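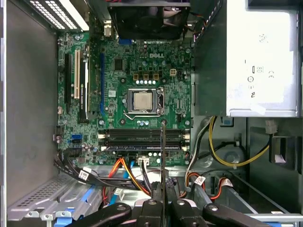

Podard is the record of Tirnar Rugby Club, season by season, put into plain text files so that anyone who once played, coached, kept the line or stood in the rain at Pacheco Road can look themselves up. It holds 887 match reports across 69 seasons, most of them typed out from the club's own scrapbooks and the backs of old programmes. The work has been done of an evening, a box at a time, at a kitchen table. We have kept the files small and simple. Everything opens in whatever program you already have for reading text.

What is in the folders

reports/ has one file for each match, named by season and then by round, so 1974-75_r08.txt is the eighth league game of that winter. Cup ties have a c in place of the r, and friendlies have an f.

players/ has one file for each person who appeared in a first team shirt, even if it was only for the last ten minutes at Rultovetti when half the side had flu.

honours/ lists the captains, the top try scorers and the hall of fame, which has 62 members after this spring's additions.

notes/ is where we have put our doubts. Please do read it before quoting anything.

How the reports are laid out

Each one begins with five short lines — date, opponent, ground, score and referee — and then there is a blank line and the report itself. The home side's score always comes first, whichever side we were. Where the scrapbook didn't give a referee we have written "not known" and left it at that. Spelling in the reports is as printed, so poor Arlindo Honorato turns up under three different surnames before the local paper finally got the hang of him. His player file gathers them all together.

Tries were worth different amounts over the years and we have not gone back and altered any scores. A 9-6 win from one decade can't be set fairly beside a 9-6 win from another, and if you are making tables of points scored you will want to take that into account.

Things we know are wrong or missing

The two seasons after the old clubhouse flooded are very thin. We have final scores for most of the games and hardly any team sheets. Reinaldo Bastos has lent us his own diaries for that stretch, which are a joy to read but do lean towards the games in which Reinaldo scored.

Women's matches are only complete from the second season onwards. Nest Bevan captained that first side and has been writing to old team mates on our behalf, and we hope to add what she gathers in April.

Second and third team games are not here at all. We would love to include them one day.

Using the files

You are welcome to copy, print and share anything in reports/ and honours/, and a line saying it came from Podard would be much appreciated. The player files are a little different, as plenty of the people in them still live in the town. We have left out addresses, jobs and injuries, and if you would like your own entry shortened or taken out, just ask and it will be done.

Corrections and thanks

Suha Aoun looks after the match reports and Vilhjálmur Lykkegaard looks after the players and honours. A note left behind the bar with the season, the opponent and what you think it ought to say will reach either of them. Photocopies of programmes are lovely to have, and originals will be returned.

Last updated Mar 26, 2026. Changes in this version: the hall of fame list brought up to date, two cup ties moved into their proper season, and the spelling of Rultovetti put right in the file names.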